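Snack swap at Avumcombe hall back for a third go

2026-03-24

The snack swap is back at Avumcombe village hall this month, and going by the queue at the door it has outgrown the small room already. More than 590 packets came over the table in one afternoon, organisers say. Crisps, wafers, biscuits, boiled sweets, and a fair few things no one at the tea urn could put a name to.

Idea is simple enough. Bring a packet, sealed and in date, put it down, take a different one home. No money changes hands. Kids go first, then everyone else, and there was a bit of grumbling over that from the back.

Danica Grgić started it last year after a clear-out of her kitchen cupboard. "I had 14 packets of the same wafer from my sister and no one in our house will touch them," she said. "Somebody wanted them. They went in ten minutes."

The floral cloth in brown, cream and gold was out for it, with the packets in a loose heap in the middle. A shiny bright blue one with a dark diagonal band, a deep red one, a little purple wrapper nearer the front. Small stuff mostly, the sort you'd get through on a bus ride.

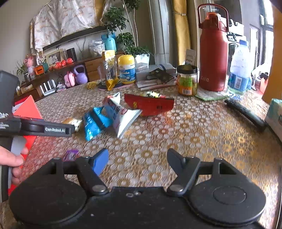 What went fastest

Anything from abroad. Stavros Vlachou brought a carrier bag of Keso corn puffs back from a trip to see family and says he was left with the bag. The sesame bars from Theodorakopoulos, the bakery on the Gronine road, also went early, and there were words about whether a bakery bar counts as a packet. It does, if its wrapped.

Slower going were the plain rice cakes. Two lots of them went home with the people who brought them.

Next one

Same hall, end of the month, doors at 2pm. Limit of five packets each this time after complaints that a couple of familes were filling rucksacks. Nothing homemade please, and nothing opened. Anyone with a nut allergy should have a word at the door, there will be a separate table by the stage.

Anything left over goes to the after-school club, who had 30 packets off the last one and would like more savoury if possible. Tea and squash on sale as usual, bring change as the card reader is still away being mended.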